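Mon 23 May

Workshop, Zistel marquee job (winter garden dinner, 54 covers at nine tables). Notes from the ceiling drape and lighting mock-up.

Swagging. Used the Benedetti voile, flame-retardant batch, pinned to the centre hoop at 1380 mm diameter. Drop at the wall is still too shallow. Fabric pulls flat between the third and fourth fixings and the seam shows under the warm wash. Re-cut panels with an extra 614 mm of fall and tried again on two bays only. Better. Seam sits in the fold now and can't be picked from the dance floor side.

Colour. Client asked for "frosted plum", same as the December job. Gel swatch reads grey on the voile and brown on the chair covers. Went to a paler lavender on the uplights and left the centrepieces to carry the plum. Lorenz to confirm with the client before any more fabric is dyed.

Entrance. Hedge tunnel frames from Witel are the old pattern, spigots slightly under size. They rattle. Wrapped each joint with cloth tape, two turns. Three turns will not seat. Ballast stays at the outside feet — inside feet foul the carpet runner and someone in heels will find them.

Smoke fluid. Low fogger ran clean for the full length of the entrance but the chilled output lifts as soon as the heater at the tent door cycles. Either move the heater or shut it off for guest arrival. Not decided.

Table centres. Branch armature holds the glass drops without tipping if the heavy side faces the base weight. Drops to be strung on site, not before. Last time they travelled strung and took most of a morning to untangle.
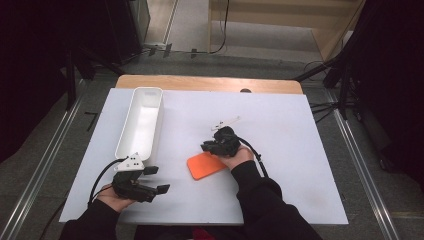
Rosalie Eder thinks the heater should stay on for arrivals and the fogger should go, given that guests will be queuing outside in light clothes and won't thank us for a cold tunnel. She would put the money into more lanterns along the hedge. Fair point on the cold. Lanterns need a price from Rivley first.

To do: order cloth tape, re-hem two voile panels, ask Witel about newer spigots, test the dimmer rack on the long cable run.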